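Hilfe fürs Schlafzimmer gesucht - stundenweise, ab Dezember

Ich betreibe die kleine Pension Mara mit 6 Zimmern und suche jemanden, der mir beim Beziehen der Betten und beim Zusammenlegen der Wäsche hilft. Bisher habe ich das alles allein gemacht, aber seit dem Sommer komme ich einfach nicht mehr hinterher (und mein Rücken auch nicht!). Es geht um 20 Stunden im Monat, meistens vormittags zwischen Abreise und Anreise.

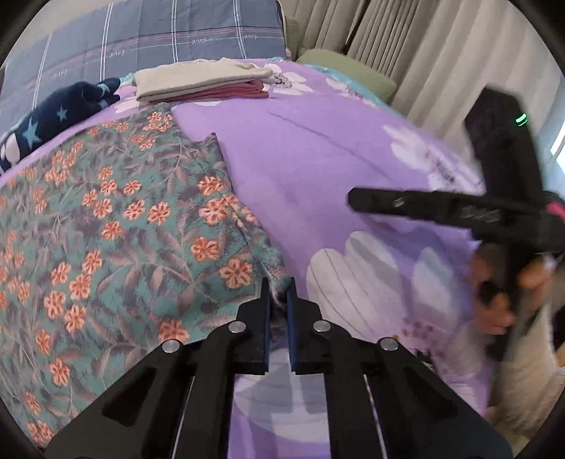 Gefaltet wird bei mir gleich auf dem Bett, einen großen Tisch habe ich nämlich nicht. Erst kommen die kleinen Sachen dran, die werden flach aufeinandergestapelt, danach die großen Stoffe. Und ja, ich mag es bunt: Blaugrün mit orangefarbenen Blüten auf einem helllila Laken mit großen Blumen, das darf ruhig zusammen liegen. Wer nur Weiß erträgt, wird bei mir nicht glücklich - alle anderen sind herzlich willkommen!

Erfahrung brauchst du keine, ich zeige dir alles in Ruhe. Schön wäre, wenn du Ecke auf Ecke legen kannst und auch bei Spannbettlaken nicht gleich die Nerven verlierst. Bügeln musst du nicht, das mache ich abends selbst beim Radiohören.

Bezahlt wird nach Stunden, Kaffee und Frühstück gibt es dazu. Schreib mir ein paar Zeilen über dich und wann du Zeit hast, Stichwort »Wäsche«, Postfach 2124. Einen Lebenslauf brauche ich nicht.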